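Home | Estates | Equipment | Forms | Contact

Mascombe Ward: monthly equipment and room check
28 May 2022
By Loan Huỳnh

Checked on foot, start to finish, with last month's sheet to hand. Items marked C need a comment read before sign-off.

1. Fire doors close fully from any angle. Pass. C: Door 4 is slow on the last few inches. Closer adjusted, look again next month.

2. Corridor clear to full width. Pass.

3. Call bells answer at the desk. Pass. C: Bay 5 bell works but the cord is frayed near the pull. Replacement requested, job 591.

4. Bed brakes hold on all wheels. Pass. 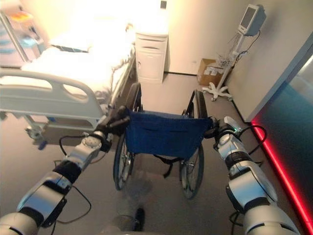
5. Hand basins drain and taps shut off. Fail. C: Left tap in the sluice drips. Reported to Drekomel, who fitted it in September. No visit date given yet.

6. Sharps bins below the fill line, lids dated. Pass. C: One lid had no date. Written on during the check.

7. Window restrictors in place. Pass.

8. Wheelchairs: brakes, tyres, footrests, push handles, back fabric. See chair sheet, kept in the Trindness folder.

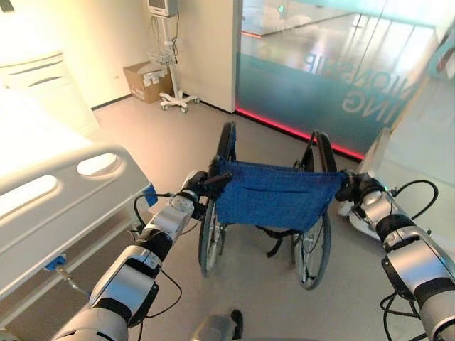

Item 8. Manual wheelchair, blue backrest, from behind.

9. Oxygen signs up and readable. Pass.

10. Hoist slings labelled and in date. C: The two Bakhtiari slings have faded labels. Out of use until the serial numbers are matched to the register.

11. Night lights. Pass. C: The one by the linen cupboard flickers when first switched on.

Copies to the ward desk and the estates office. Items 5 and 10 stay open.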